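# Cerkano Desk Recorder, Model 2

The Cerkano is an audio recorder for people who interview other people for a living, and who would like to still have the interview afterward. It records, it plays back, and it locks. It doesn't transcribe or summarize, and it has no opinion about your adjectives.

We built the first one for a radio newsroom in Chisholm, where a reporter had lost an hour with a county commissioner to a phone update. The commissioner remembered the conversation differently the next morning, as commissioners will. Evaristo Bautista, who ran the desk there and now handles our newsroom accounts, asked for a machine with no update button. Model 2 has an update button. It's inside the battery door, under a screw, and you have to mean it.

## What it does

Press the big key and it records. Press it again and nothing happens, on purpose, because people's elbows exist. To stop, hold the key until it clicks.

Each recording is written to two memory cards at the same time. Give one to your editor and keep the other wherever you keep things you'd like to see again. Both are encrypted from the first second, and the passphrase is set by you on the device. We don't hold a copy. Customers call us about this, sometimes with real feeling, and the answer is still that we don't hold a copy.

There is no Wi-Fi, no Bluetooth, and no companion app. Files leave by cable or by card. If a source asks whether the thing on the table is connected to anything, you can turn it around and show them the back — one port, one headphone jack, and a label.
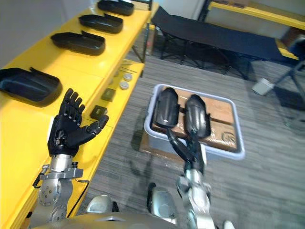 The passphrase screen deserves a word of warning. After 10 wrong tries the recorder erases its keys, and your files become a very secure pile of nothing. Tõnu Kalniņš, our firmware lead, wanted the limit lower. Sales wanted it higher. Tõnu has the only desk near the window and usually gets his way, so consider 10 a generous number.

## Living with it

Battery life is roughly 13 hours of continuous recording, which will get you through most public hearings and at least the first half of a zoning appeal. It charges over USB-C. It will also run while plugged in, and the hum that Model 1 owners wrote to us about (thank you, all of you, we did hear it) is gone.

The built-in microphones are good across a desk, decent across a conference table, and hopeless across a parking lot. For a scrum on the courthouse steps, use the external input and a real microphone. The input takes a standard 3.5 mm plug and supplies power if your mic wants it.

Every file carries a log showing when it was started, stopped, and copied. You can print the log, and lawyers seem to enjoy it. The log can't be edited on the device, so set the clock before you go out. One customer's whole spring of city council coverage is logged as happening in the middle of the night, and though we've met some of that council, we doubt it.

## What it won't do

It won't hide. A red light stays on whenever it's recording, and there is no menu setting to turn it off. Recording laws vary by state and so do the tempers of the people being recorded. If you need a secret recorder, buy something else, and talk to your legal desk first.

It also won't survive a swim. Rain on the way to the car is fine.

## In the box

- Cerkano Model 2 recorder
- Two memory cards, already formatted
- USB-C cable, the long kind
- Mavby felt sleeve, gray
- Printed quick guide, one sheet, readable type

The charger isn't included. You have a drawer of them.

## Ordering

Single units ship from our Olmont workshop. Newsrooms buying 12 or more get the bulk price and a setup call with Evaristo, who'll help you write a passphrase policy and then ask, politely, whether anyone has taped the passphrase to the recorder. Check before the call.

Student papers and nonprofit newsrooms pay the bulk price on any quantity. Send a link to something you've published and we'll take your word for the rest.

Model 1 owners can trade in through the end of March. We wipe the old units and reuse the cases where we can, so please take your cards out first. We mail back the ones we find, but we can't tell you what's on them, for reasons covered above.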